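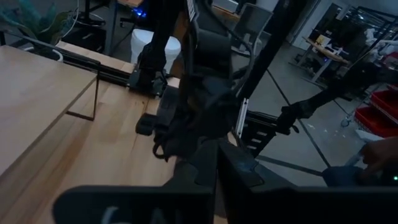 The plant end of the table.

So my aunt left me her house in Grudcombe and a train ticket to Toledo, and the ticket was twenty years out of date. Typical! She'd clipped it to a note that said "go anyway," and I spent most of January pretending I hadn't read it.

I had excuses. The pipes were bad (they really were), the man from Drudthorpe wanted 300 dollars just to look at them, and I'd promised myself I'd sort her letters first. There were 93 of them, all from the same address in Toledo, all signed with one looping letter I couldn't make out.

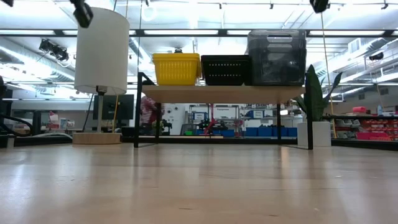 I read them in the evenings with my feet tucked under me, two or three at a time, like chocolates. They were mostly about weather and soup. But then, near the bottom of the box, there was one that just said "I kept your chair by the window," and oh, that did it. I packed a bag.

The woman at the station turned the old ticket over and asked me where on earth I'd found it, and I told her the whole story, soup and all, with a line building up behind me.

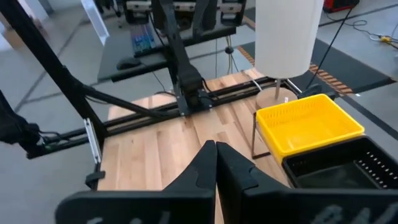
Well, go on then, said a voice from the line, are you going or not, because if somebody had kept a chair for me I'd have been on the first train out.

I bought a new one. Window seat.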